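Home Blog About Archive Contact

We use cookies to remember your preferences. Accept | Settings

What the arms are doing to second shift

I work in small parts at Besley. We sort and kit loose components for other people's assembly lines. For most of my time there it was all done by hand, 3000 pieces a shift at each bench, and you got used to your wrists hurting by the end of it.

In March the company signed on with Pimow for a two-arm cell. Before anything was bolted down they built it in simulation, and those of us on the benches were asked to come in and look at how it handled parts. I went to most of those sessions. They were held at 6 in the morning, before the line started, and there was coffee.
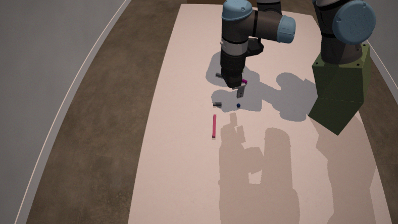
Reading time: 2 min

The arm with the magenta piece at its gripper is the one I spent my time on. The block, the little dark blue ball and the thin pink-red rod stand in for the kinds of shapes we kit. A block is easy to plan for. A ball rolls, and a rod can be picked up by the middle or by the end, and it matters which if the next person needs it pointing a certain way. I said so, and the programmer wrote it down. I hadn't expected my opinion on rods to be worth anything.

The work has changed more than the headcount so far. Four of us are moving off the benches to run the cell and deal with whatever it drops or can't place. We did our training on the Veloso line, where they have had a cell longer than us. The people there told us the clearing of jams is the job, and the rest is waiting. Some of my coworkers don't like the sound of that. At a bench you set your own pace and you can talk.

Pay stays the same through the end of the contract. After that I don't know, and the supervisors say they don't either. Rasus, our biggest customer, wants the kits faster, so I expect the target of 3000 will go up.

My wrists will be glad of it. I'm keeping my old stool in case they let me bring it over.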